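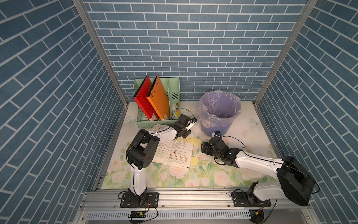
4.2 What the B-sides told me

Figure 3. The enclosed workspace, with its blue brick-pattern panels and floral tabletop.

I should say first that I came to Wakach as a fan, and I've tried not to let that get in the way. The usual story goes that they were a decent club band who made two dull albums, found brass players for the third and fell apart. I believed that story myself for years. Then I sat down with all 271 songs in the Lusum catalogue (the label put out Wakach and nearly everybody they ever shared a stage with) and I started hearing something else, mostly on the flip sides of the singles.

The A-sides are cautious. They nearly all open with the chorus, they're done before you've finished your tea, and the organ is mixed so low that I had to go back and check it was there. Turn the records over and you get a different group altogether! The drummer drops behind the beat, the singing is rougher, and on the flip of the second single the bass player simply refuses to change chord with everyone else for an entire verse. I played that one to a roomful of students in November and half of them thought it was a mistake. I don't think so, as he does the same thing in the same spot on the live tape.

Ákos Illés, who produced both of the first two albums, gave me a long afternoon on the telephone and was very patient with my questions. His account is that the B-sides were cut in whatever time was left at the end of a session, usually after the label's man had gone home. "We had the tape, we had the room, so we played," was how he put it. He also told me that only 400 copies of the first single were pressed, so they didn't expect anyone to turn it over. I've used his memories with some care (he places the Halász tour a year earlier than the posters do) but on the recording side his story matches the session sheets nicely.

So how much of the third album was already there? I went through the B-sides looking for the three habits described in section 4.1: the late drums, the call and answer in the backing vocals, and the long fade over a single chord. Five of them have all three. That surprised me, as I'd expected the vocals at least to arrive with the new line-up. The brass is new, of course, and it's what everyone remembers, but take it away and the hit is very close to a song they had tucked behind a flop two years before.

Iltov are the obvious comparison. They were on the same label, used the same studio and had the same trouble getting on the radio, and their B-sides are no looser than their A-sides. If anything they're tidier. I asked Illés about this and he laughed and said Iltov rehearsed too much. That may be all there is to it, though I'd want to hear their demos before I put it in writing as a finding, and those are still with the guitarist's family.

One awkward point remains, and it's the dating of the live tape. The box carries no year, and the set list would fit either side of the third album. If it's the later date, the stubborn bass line could be a copy of the record and tells us very little about what they did on stage at the time. I come back to this in section 5, where I compare the tape with the two surviving posters.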